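4. Lid and straw

Now for the fun part — the drink is poured and it's time to close it up!

4.1 Set the cup on a flat table and press the domed lid down until it clicks all the way round.
4.2 Unwrap one straw. Hold it upright.

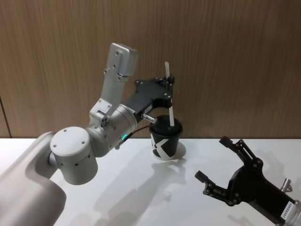
Fig. 7. Black cup, domed lid, white straw.

CAUTION: Never fill past 14 oz. A dome needs headroom. 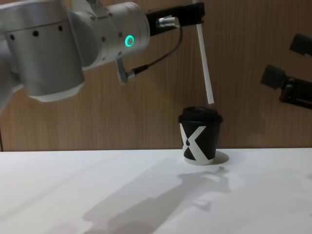
Straws love a straight start. Hold yours just above the lid, a little off center like the white one in Fig. 8, then line it up with the opening and lower it gently.

15 shares · 2 comments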